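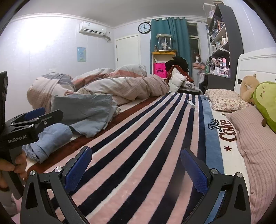

About Westerberg

Westerberg is a housekeeping and laundry company. We make beds, fold blankets and keep bedrooms in order for guest houses, student homes and private families. Ivar Tveit and Embla Haugen started the firm with one van, and today we care for up to 300 rooms.

Our work and the machines

In December we began to prepare for robots that can help with bedding. For this our people use hand-held grippers in ordinary bedrooms, with blankets, quilts and pillows as one finds them there. The grippers have two jaws with blue textured pads. A person holds the tool by the handle and does the task with it, and the recordings go to our project, which we call Varano.

We choose real rooms on purpose. A striped plush blanket does not behave like a flat hotel sheet, and a heaped quilt has no clear corner to take hold of. Soft toys on the bed are also part of the job.

What changes for our staff

Randi Sjöberg has made beds with us from the first year and now leads the gripper team. She decides which way of folding is the correct one, and she teaches it to new colleagues. Five employees divide their day between normal rounds and recording. The hours with the gripper are paid the same as all other hours, and each person may say no to them.

We have agreed in writing with the staff that no position is closed as a result of Varano. Some tasks will become different. The heavy lifting of mattresses we would be glad to give away, but the contact with the residents stays with us.

Not everybody was convinced in the beginning. Emmett Villanueva asked for shorter recording periods because his wrist became tired, and we changed the plan after his remark.

Contact

For questions about our services or about working here, please ask for Assunta Valentini at the office.

Page updated 16/04/2026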